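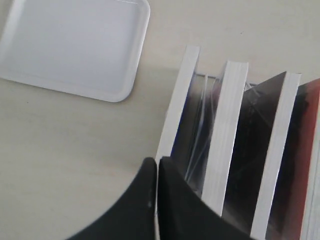 Four books and a white tray.

4 Jan 2023

I kept a reading log in December for the first time since school, and I want to write down how it went before I forget.

The rule was simple. Every evening I wrote the title, the page I stopped on, and one line about what I had read. I used a Fuseo notebook, the small one with 92 pages, and a pencil. I tried an app a couple of years ago and gave up in a week. I kept picking up the phone to log a page and then reading the news.

I finished two novels and most of a history of the Bralthorpe canal. The canal book is over 600 pages and I'm still in it. The middle part is all toll disputes, and my notes for those evenings say things like "more about the toll" and "toll again." The chapters on the lock keepers are much better and I read them in two nights.

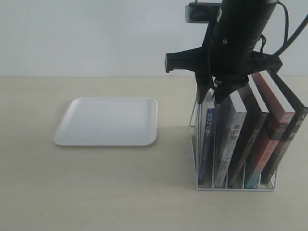

The one-line rule was harder than I expected. On a good night I wanted to write half a page. On a bad one I had read the same paragraph four times and had nothing to say, so I wrote the page number and went to bed. I missed 7 evenings in all, most of them during the week we were at my sister's.

Pilar Durán, who I used to work with, has done this for years. She told me to write down the books I quit as well, with the page where I quit. I quit one, a thriller, on page 83. A man was explaining a bank transfer to another man and I saw that there was a lot more of it coming. Writing that down made it easier to return the book to the library and stop feeling bad about it.

Norbert Szabó lent me his copy of a Shirazi cookbook and asked if that counts. I decided that it does if I read it in a chair and doesn't if I'm cooking from it. I have read the rice chapter in a chair. The log says "soak longer."

A couple of people wrote to me after my last post, and they mostly wanted to know the same thing. 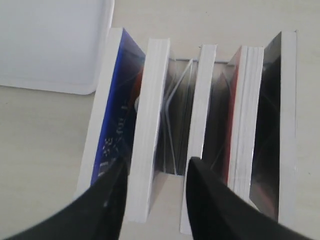
Do you log books you're reading for the second time?

I do, with a small "2" next to the title. One of the two novels in December was a second reading, and I had forgotten the whole ending.

I'm carrying on with the same notebook this month. The canal book comes first.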